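¿Pueden ya las máquinas hacer las tareas de casa?

Me lo preguntan mis padres cada vez que voy a comer, y la última vez, en marzo, me quedé sin respuesta. Mi madre había visto un vídeo de un robot doblando toallas y quería saber cuándo se podría comprar uno. Le dije que faltaba bastante. Me preguntó cuánto y cambié de tema.

Llevo 8 años trabajando en mantenimiento de líneas de envasado, los 2 últimos en la planta de Fendholm. Allí hay máquinas que cierran 400 botes sin que nadie los toque, y lo hacen mejor que cualquier persona. Pero esa línea está construida alrededor del bote. Las guías, los sensores y la altura de la cinta se ajustan a un formato concreto. Cuando cambiamos de envase paramos media mañana, y si el proveedor nos manda un tapón un poco distinto, paramos también.

En una casa no hay guías. El jabón está hoy a la derecha del grifo y mañana detrás de la esponja. El que compraste el mes pasado tenía la bomba larga y el de ahora la tiene corta. Una persona no se da ni cuenta de que está resolviendo un problema.
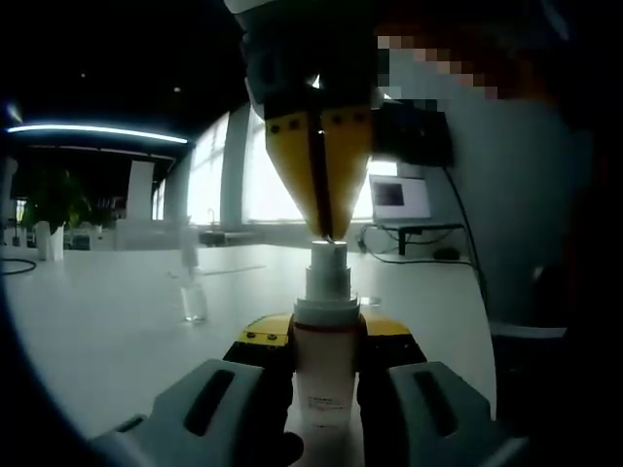 Mi interés por todo esto viene de la parte mecánica, porque del software entiendo lo justo. Me fijo en las pinzas, en dónde agarran y en qué hacen con la fuerza. Un bote con dosificador parece una tarea para principiantes y tiene bastante trabajo. Una pinza tiene que sujetarlo por abajo, con las almohadillas negras apretando el cuerpo por los dos lados, y la otra tiene que llegar desde arriba con los dedos amarillos juntos, justo en la vertical de la bomba. Si los dedos bajan un poco ladeados, la fuerza se va hacia un lado y el bote gira dentro de la pinza. Si la de abajo aprieta de más, un plástico blando se deforma. Y además hay que saber cuándo parar — el muelle de cada bomba ofrece una resistencia diferente, y al fondo del recorrido hay un tope que conviene no seguir empujando.

Nosotros lo hacemos con una sola mano muchas veces, apoyando el bote en la encimera y poniendo la palma debajo de la boquilla. Con dos dedos rígidos por mano hay que repartir el trabajo de otra manera.

Hablé de esto con Wendell Oyelaran, que estuvo conmigo en Conex y ahora lleva integración de células en Umen. Él es más optimista que yo. Dice que las demostraciones hechas a mano, con una persona moviendo las pinzas, han cambiado mucho lo que se puede enseñar a un robot, y que lo que antes exigía programar cada punto ahora se aprende repitiendo. Le creo. También le pregunté si dejaría una máquina de esas sola en su cocina toda la tarde y me contestó que con los platos buenos, no.

En la planta el asunto es otro. Nos ofrecieron un brazo de Ogura para meter botes sueltos en cajas, el puesto que menos quiere la gente. La prueba salió bien con el formato grande. Con el pequeño se le caían de lado y alguien tenía que estar pendiente, así que el puesto seguía ocupado por una persona que además se aburría más que antes. Lo dejamos aparcado. El comercial volverá con otra pinza, según dijo, y tengo curiosidad por verla.

Mi opinión de momento es esta. En el taller, cualquier cosa que se repita igual ya la hace una máquina o la podría hacer si salieran las cuentas. Lo que cambia un poco cada vez empieza a ser posible, con alguien cerca. En casa veo tareas sueltas, como pasar el suelo, que ya llevan años resueltas a medias, y veo muy lejos el aparato que recoja la mesa, friegue la sartén y rellene el jabón sin que yo tenga que repasar después.

A mi madre se lo he explicado más o menos así por teléfono. Me ha dicho que entonces el domingo friego yo.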